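I got back from the Grelach open day with sore feet and a full phone, and I'm still grinning. Two floors of robots, and for once you could walk right up and talk to the people who build them!

My favorite stop was the Sondeo corner, upstairs past the coffee. Ostap Fedoruk was running it, and his whole subject is shoelaces. He wants a pair of robot arms to lace and tie an ordinary sneaker, and before the arms get to try anything, people do it first with a camera on their heads. Lots of people, lots of shoes. They have nearly 130 recordings so far, and he played a few for us on a big screen.
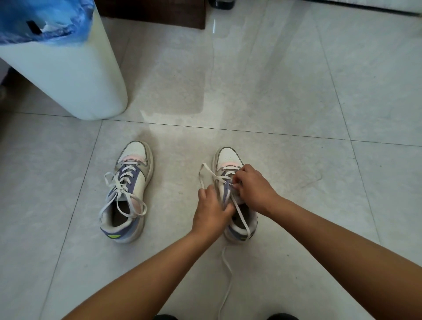 *Working on the right shoe, from one of the head-camera recordings.*

I've tied my shoes every day since kindergarten and never once looked at it from this close. See how one hand holds the lacing down by the tongue while the other pinches up near the top eyelets? Ostap stopped the video right about there and asked us which hand was doing the hard part. We argued for a good five minutes — I said the pinching one, and Radomír Oravec (who drove us both over from Grernport) was dead set on the other. Ostap says laces are miserable for a robot, all floppy and never in the same place twice, and he seemed delighted about it.

Then came the live demo at 2. The arms picked up a lace, dropped it, picked it up again and got it through two eyelets, and the room went nuts. I clapped like it was a ball game. No bow yet, but he's hoping to have one by January, and I've already told Radomír we're going back.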